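My second week with the simulator is finished, and I have 519 episodes saved. The goal was 736, so I am behind. The task is simple to say: the left hand takes the cup, and the yellow rack is also on the table side. For me it was not simple to teach.

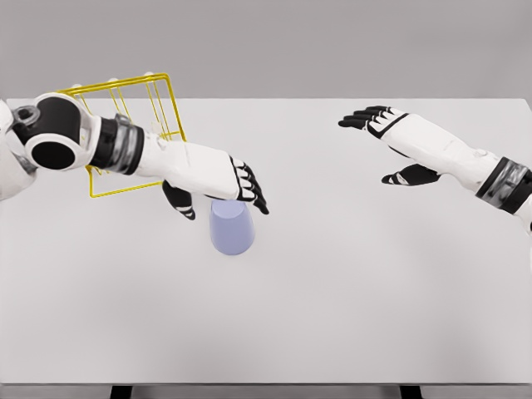
*Posted by Plarora - August, filed under: robot diary*

The cup is the difficult part. When I come from above, the fingers cover it and I lose the rim from my view. Now I move slower and keep the right hand open and far away, so it does not disturb.

I also threw out 200 episodes from the first days - my movements were too nervous, and I do not want the model to learn this from me. On Thursday I start the next training in Forik with the clean set.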